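Flovon Opens Second Stage of Hand-Demonstration Program

2018-12-11

Flovon announced on Tuesday that the second stage of its Murnent program has begun at the Narkitz site. In this stage, staff members teach packing and sorting tasks by carrying them out with a hand-held gripper. The recorded motions are later used to train a robot arm fitted with the same type of fingers.

The first stage, which opened in July, relied on remote control. Operators guided the arm from a separate desk, and the company collected 531 demonstrations in that manner. Flovon stated that the work was sound but slow, and that new operators needed 3 days of practice before their sessions could be used.

Under the present plan, 4 hand-held units will be in service on each shift. Tasks involving thin, flexible packaging have been given priority. Such materials change shape whenever they are touched, and the company considers them the hardest part of the program.
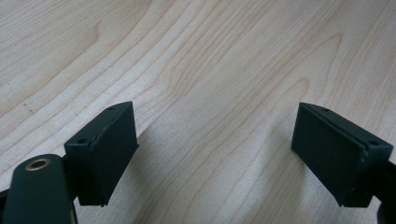

Open gripper fingers over a wooden tabletop, first, and over crumpled plastic.
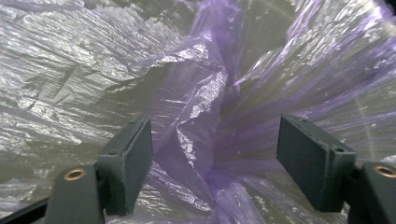
Yurchenko, commenting for a partner firm, welcomed the change but urged caution on one point. A person holding the tool can turn the wrist in ways that the arm cannot follow, Yurchenko said, and demonstrations of that kind should be set aside before training begins. Flovon replied that each session will be checked against the reach of the arm.

The company expects the second stage to run for 2 months. Results will be issued together with those of the remote control sessions.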